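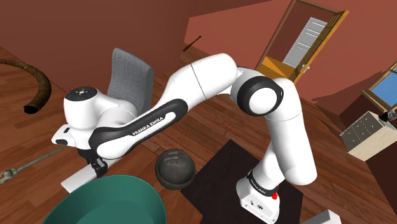
The letter from the Drellano ferry company arrived in November, folded in with the seed catalog, and Areti Mavromatis very nearly put it in the stove with the rest of the paper. It was her granddaughter's drawing on the back of the catalog that saved it – a duck, or maybe a teapot – and when she turned the whole bundle over to admire it again, the envelope slid out onto the kitchen table beside the butter.

She read it standing up, then she sat down and read it again with her glasses on. The company had been clearing out its old ticket office at Orozco landing, and behind a cabinet that had not been moved in longer than any of them had worked there, they had found a parcel with her name on it. Her maiden name, at that, and the address of the boarding house on the hill where she had lived for one winter when she was twenty-two and could still run down all 142 steps to the water without holding the rail. Would she care to collect it? There was a storage fee of two dollars, which the writer seemed a little embarrassed about.

Now, Areti had not been to Orozco in a great many years, and her knees had opinions about boats. But she telephoned Sointu Kiiskinen, who had shared the room with her that winter and who still lived up the coast, and Sointu said, "Well, what are you waiting for, you goose?" in just the voice she used to use when Areti couldn't decide on a hat. So on a gray, mild morning the two of them met at the dock with sandwiches and a thermos and far too many scarves, and they talked the whole way across and missed the lighthouse altogether.

The young woman in the office was named Lorena Cisternas, and she had dressed up a bit, Areti thought, for the occasion. She brought the parcel out in both hands. It was about the size of a loaf of bread, wrapped in brown paper gone soft as cloth, and tied with green string.

"I know that string," said Sointu, and then she went rather quiet.

Areti knew it too. It was the string from the hardware store, where Wenceslao Zepeda had stood behind the counter in an apron too long for him and blushed whenever anyone asked for nails. He had danced with her twice at the winter social, badly both times, and talked to her on the way home about how bread ought to be made, and in spring she had taken the ferry back to the mainland to teach school. He had said he would write. She had waited for a while, the way a person does, and then she had met Nikos, and there had been forty good years of Nikos and three children and a house with a pear tree, and she wouldn't have traded a single afternoon of it.

She worked at the knot with her fingernails. Lorena offered scissors but Areti shook her head.

Inside was a tin, and inside the tin was a pair of blue mittens, hand-knitted, one thumb a good inch longer than the other. There was a card as well. It said, "You left without any, and it is cold on the boat. I made these myself so please excuse the left one. W."

"He learned to knit," said Sointu. "That great tall boy."

Areti put them on. The left one was terrible. She asked Lorena, in what she hoped was an ordinary voice, whether there were still any Zepedas on the island, and Lorena said oh yes, old Mr. Zepeda had the bakery up by the church, he'd sold the hardware store ages ago, and did they want her to call up and see if he was in?

"No, no," said Areti. "We'll walk."

"It's all uphill," said Lorena.

"I remember," said Areti, and she gave her the two dollars, and Sointu picked up the sandwiches, and they started for the steps, taking hold of the rail this time, with the blue mitten going first.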